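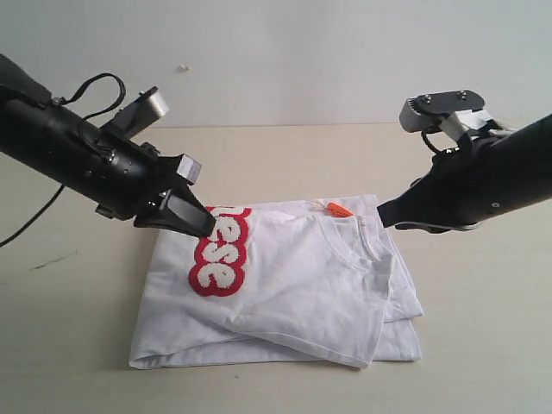 Nov 18, 2019 – new workstation for the render bench

Okay, the Skurnau tower finally showed up, eleven weeks after we ordered it, and I've had the side panel off since before lunch. First impressions: it's heavy, it's quiet, and whoever routed the front panel cables was in a hurry. I redid two of them before even powering on.

Swapped in the memory from the old machine (all four sticks took, yay!) and got to the firmware screen on the second try. The first try was my fault, I'd left the CPU power lead unplugged. Kwok-wai, stop laughing.

Ran the usual Mornolico test project straight after the OS install:

Old tower: 557 seconds
New tower, stock settings: 213 seconds
New tower, fan profile set to Quiet: 213 seconds again, so leave it on Quiet!

CPU topped out at 61 C on the long run. I expected a lot worse given how small that cooler looks.

Now the annoying part. The Nondix capture card isn't seen at all in the top slot. Moved it down one and it comes up fine, but then it's sitting right over the GPU fans and I don't love that. Jad thinks it's a lane sharing thing with the second SSD and he's probably right, the manual has a table for it that contradicts itself on the next page. I pulled the second SSD to check and ran out of time before the reboot, so that's first thing next session. The SSD is in the antistatic bag on top of the case, please don't "tidy" it.

Also, sleep is broken. It goes down okay and comes back with no network until I unplug the cable and plug it in again. Afaf had the same thing on hers back in May and fixed it with an older driver, but she can't remember which one. I'll dig through the ticket, it's number 1847.

Still to do: license transfer, second monitor (need the longer cable from Braulio), label the thing, wipe the old drives. And email Skurnau about the missing rubber foot, it wobbles.

Haddadin bench notes | Questions: ask at the bench | © 2019 Haddadin | Back to top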